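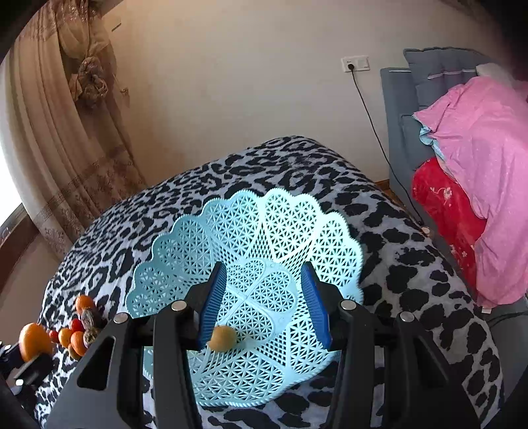 Figure 2. Shallow openwork basket of light blue plastic, placed on a leopard-print cloth, with one small fruit on the base.

3.2 The basket and the cloth

The second group of objects in our study are the openwork plastic baskets in which fruit is kept and offered at home. In the households we visited in Karnley and Toltlow such baskets are very common, and they are seldom mentioned when people are asked to list the things they own. Ekpo, who made the first visits, noted that the basket was often named only after the fruit: people said "the oranges" and pointed at the basket. For this reason we decided to treat the container and its content separately in the interviews.

The basket in Figure 2 is of the wide and shallow type. Its rim is scalloped and edged with a fine texture which resembles rope. The walls are divided into panels in the form of petals, and each panel is filled with a lattice of stars and triangles. On the base the pattern changes to a clover with four leaves. We consider this mixture important. The rope edge reminds of woven baskets, while the petals and the clover are closer to what is found on lace and on pressed glass. The owners did not make this comparison in such words, but several of them called this type "the flower basket", and we keep this name in the rest of the paper.

The openings have a practical side also. Fruit can be rinsed in the basket and left to drain, and air can pass below it. When we asked what the holes are for, most people gave the draining as the first answer. The older participants added that a closed bowl makes the fruit go soft sooner. We did not test this claim, and we report it only as a belief which guides the use.

A less expected result concerns the surface under the basket. Because the walls and the base are open, the cloth becomes a part of how the basket looks. In Figure 2 the dark spots of the black-and-white print show through the openings at one side, so that two patterns are seen one over the other. A participant in Toltlow told us that she would never put a flower basket on a printed cloth, as "the eye has no place to sit down". Her neighbour had the opposite opinion and found a plain table too cold for plastic. This disagreement came back in many interviews, and it did not follow the age of the speakers or the size of the home.

The colour was discussed less than we had supposed. Light blue was described as clean, and also as a colour that makes yellow and orange fruit look riper. The same basket can look quite different in one room: where the light is strong it goes towards a pale mint, and in the shade it is nearer to teal. We therefore asked the participants to name the colour themselves and did not use a printed colour chart.

Finally, the amount of fruit deserves a remark. With a single small fruit, as in the figure, the pattern of the base remains open to view and the basket is easily judged as an ornament. When it is full, only the rim and the upper part of the walls can be seen. In the sorting task, 26 participants were asked to place the basket either with "kitchen things" or with "things for show", first empty and then filled. Of these, 20 put the empty basket with the things for show and moved it to the kitchen things once it was filled. Two participants refused to choose, and said that a basket is a basket. We return to their answers in Section 4, where the Mimano interviews from December are treated.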